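Marisa Tedesco has spent most of April swapping fingertips on the same arm. Her group at Hinlow is comparing two parallel grippers, the Studero and the Lozano, on a shape-insertion task, and logged 741 attempts before changing anything in the controller.

"Closing force was the first thing people asked about," she says. "It made little difference above 6 newtons. What moved the numbers was how square the pads sat against a round part." 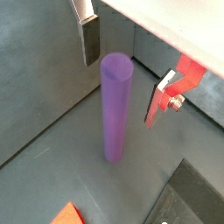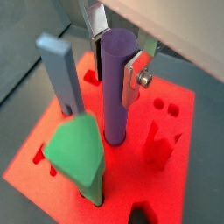 Wrist camera views of the purple cylinder: between the gripper fingers in the enclosure (first) and in the foam board (second).

Tedesco kept the camera on the wrist throughout. An overhead unit was tried and dropped. "The housing hid the part for the last 40 millimetres of travel. From the wrist you lose some of the background, but you keep the fingers and the hole."

The Trovgate controller will be tested next, with the pads left as they are. "One change at a time," she says. "We broke that rule in the first week and had to throw the data out."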